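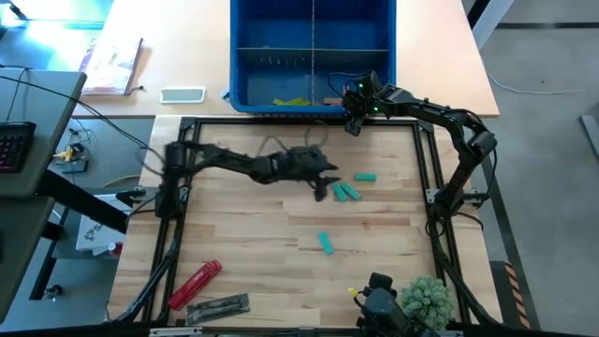
09/12/2019

Two lessons down at Elden and my left hand feels like it belongs to somebody else. I love it! I'm also terrible, so let me get that on paper first.

Judite had me on the Quintela again today (the slow one, in G, the one with the shift in the middle that I have now missed every way a person can miss a shift). She put the metronome on 92 and I laughed out loud, and she let me laugh, and then she left it on 92. I got to the end. It was not pretty, there was a spot near the bottom of the page where I think I was just making cello-shaped noises, but I got there with the click and not three bars after it.

Then she turned it way down and we did only the shift. Up, down, up, down. She wants me to let go with the thumb before I move, and I keep holding on like I'm hanging off a cliff. She says my ear is ahead of my hand and that it's a good problem. I'd take the other problem for a week just to see what it's like.

I asked about the bow too. Mine has been skating all over and I was sure it needed new hair, so I'd been pricing that in my head all the way there on the bus. She took one look, rubbed rosin on it for ages, handed it back, and it grabbed the string like a different bow. So that's money saved, and I feel silly, and I'm going to buy a decent cake of rosin instead of the crumbly one that came with the rental.

The rental itself goes up in July. I did the sums at the kitchen table tonight. There's a secondhand Cerkex the studio would sell me for 600 with the case, and I've put away 383 so far, mostly from the coat I didn't buy. Charito thinks I should wait and try more of them. She's probably right, she went through five violas before she picked hers, but I played the Cerkex for ten minutes after my lesson and the low C made the music stand buzz. I can't stop thinking about it. I'm going to ask Judite if she'll play it for me next week so I can sit across the room and hear what it sounds like in good hands.
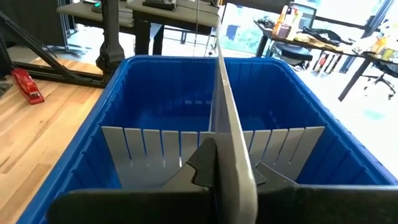

Blue bin with the gray divider in it.

Group was after that, my first one. I nearly went home. There were six of us counting the teacher and I'd pictured children, but everybody was grown and two of them were worse than me, bless them. We did rounds, the kind you sing at camp, and it's amazing how much harder it is to count when the person next to you is counting something else. I came in a bar early both times. The second time Charito kicked my chair leg, gently, and after that I just watched her bow and went when she went.

We're supposed to be getting a piece ready for the spring open evening. It's called Fudedia, it's in four parts, and cellos get the tune for eight whole bars. Eight bars! I looked at it on the way home and there's nothing in it higher than I can already reach. There's one long note at the end that gets quieter and quieter, and my quiet notes at the moment sound like a door. I'll put it on the list.

The list, so I can find it again:

Thumb off before the shift. Slowly, no click.
G scale, whole bows, looking in the mirror. Elbow!
First page of the Quintela at whatever speed doesn't make me swear.
Fudedia, the tune only.

She wants 30 minutes a day and I said yes very fast, the way you say yes to a dentist. Last week I managed it four times. Mornings would be better, but the people upstairs work late and I don't want to be that neighbor. I'm going to try straight after work before I sit down, coat off, cello out, no tea until it's done. We'll see how long that lasts once it's properly cold.

Fingertips are sore and have little grooves in them. Mom called while I was typing this and asked me to play her something over the phone, so I propped it on the bookshelf and did the first line of the Quintela. She said it sounded lovely and was it supposed to be sad. I don't think it is. I'll have to ask.

Need to remember the rosin, and a pencil with an eraser on it. Bed.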